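Restport workshop notes, June

Dwayne Whitlock has moved the Dultari arm off the bench and onto a marble counter for cup handling. The firmware is unchanged from build 20. Grip current is now limited in software, and the limit is set per object in the config file. Cups with a glossy glaze get their own entry. Cable ties on the carrier should be checked before each session, as the wrist joint pulls on the run at full extension. Open items are the joint 2 backlash and a spare finger bracket, on order from Benavides. Print settings are in the Rosier folder.

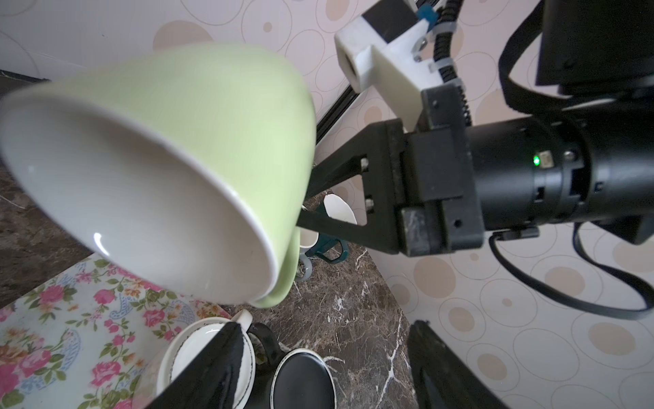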